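Cup holder (tabletop)

A tabletop cup holder is a small stand that keeps disposable cups upright and within reach, usually on a counter, desk or break room table. It differs from the wall-mounted dispenser, which releases cups one at a time from a tube.

Construction

Most tabletop holders have a base and an open frame. Bases are made of wood, plastic or metal. Wire frames are light and easy to wipe down, and let the user see how many cups are left. Some models ship flat, with the wire pushed into drilled holes during assembly. The Skonetti 52 is sold this way, in a carton of 10.

Use

Paper cups are normally stored nested, one inside the next, with the rims up or down.
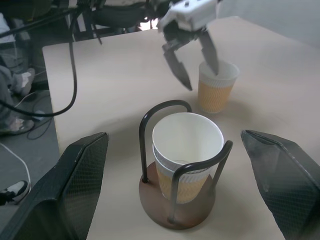

Sleeves add a second layer around the cup and protect the hand from hot drinks. They may be plain or printed, and offices often buy them in a single pattern. A wire holder leaves much of the print in view, as with the mustard-yellow sleeve and its white zigzag inside the black loops on a round wooden base. An open frame also allows a short stack to lean slightly.

See also

Cup sleeve
Paper cup
Water dispenser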